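Workroom safety walk – Andeck Framing & Repair, upper floor
Checked by: Neelam Kashyap
Date: Sep 24, 2024
Last walk: July

Marks used: OK, FIX, REPEAT (was on the July list and is still there)

1. Exits and walkways

Main stair clear – OK
Back stair clear – REPEAT
Exit sign lit at both doors – OK
Doors open without a key from inside – OK

Comment: The July sheet says the back stair was "cleared same day." Maybe it was. There are mat board offcuts on the landing again and a rolled rug on the third step. I was told the rug is going out this week. I was told that in July about a different rug. I am leaving this as REPEAT until I walk up on a day when I'm not expected.

2. Fire

Extinguishers on hooks, pins in – OK
Tags signed – FIX
Smoke alarm test – OK
Oily rag can has lid, lid closed – REPEAT

Comment: The extinguisher by the sink has a tag with initials for every month, all in the same pen and the same slant. I can't prove those were done in one sitting. From now on write the day next to the initials.

The rag can had its lid leaning on the wall beside it. Linseed rags can heat up by themselves, and a can with the lid off doesn't do much about that.

3. Electrical

Cords free of cuts and tape – FIX
No power strip plugged into another strip – FIX
Panel has clear space in front – OK
Glue pot on its own outlet – OK

Comment: The cord on the mount cutter lamp has tape near the plug. The tape is neat work and it still fails. The strip under the Grewal bench feeds a second strip that feeds a fan and two chargers. Move the fan to the wall outlet, which had nothing in it.

4. Benches and small storage

Blades in the sharps tin – FIX
Drawers shut when not in use – FIX
Heavy items below shoulder height – OK
Bench tops clean at end of shift – OK

Comment: I know how this item sounds. People say a small drawer never hurt anyone, and I half agree. But the rule is on the wall, and either we follow it or we take it down.

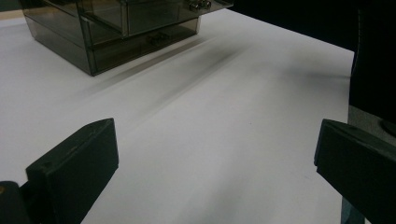 What I don't accept is the argument that labels make up for it. The Toltar labels we bought in July say what goes where, and two blades were still sitting in a tray marked for hanging wire. A label only works if the person putting things away reads it.

5. Ladders and lifting

Step ladder feet intact – OK
Tall ladder tied to wall – OK
Glass cart wheels lock – FIX
Load limit posted on glass cart – OK

Comment: The cart says 90 pounds. I asked how anyone knows when they get there and got a shrug. One sheet of the larger glass with its crate is over 40, so the answer is probably "sooner than you think." The left rear brake slips under a light push – take it off the floor until it's fixed.

6. Air and solvents

Fan runs – OK
Fan moves air – FIX
Solvent cans labeled – OK
Data sheets in binder – OK

Comment: These are two lines on purpose. The fan makes plenty of noise. I held a tissue to the grille and it hardly stirred. The Plosik service sticker says the filter was changed, but I opened the cover and it was gray and packed with lint. Please ask them what they changed.

7. First aid

Kit on wall – OK
Kit stocked – OK
Eye wash in date – FIX

Comment: The eye wash runs out in 18 days. Order it now.

Follow-up

Lid on rag can: today
Cart out of use: today
Power strip, taped cord: this week
Back stair: this week, and again the week after
Eye wash, fan filter: before next walk

Sign when the work is done, please, and leave the line blank if it's only planned. Copies to the front desk and the Grewal bench.

N. Kashyap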